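Boards > Around the House > Table Linens

This site uses cookies. Accept / Manage

Ironing a tablecloth, or not?

wrenhollow
My sister gave us a Lumero cloth in November and I adore it, but oh, the creases!

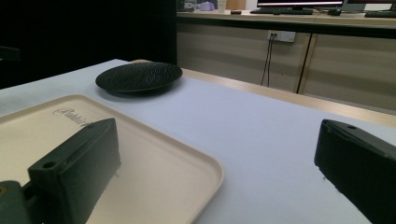
I've tried the iron on 2 and on 3, and the fold lines come right back by supper (we fold it in quarters, old habit).

plumjar
Roll it on a tube, dear! Mine has hung that way for years and I never iron.

oldgate_253
Sorry, I disagree with plumjar. Rolling gave me ripples at both ends. Iron it damp, face down, and let it cool flat.

wrenhollow
Damp it is, then, and I'll hunt up a tube too. Thank you both so much!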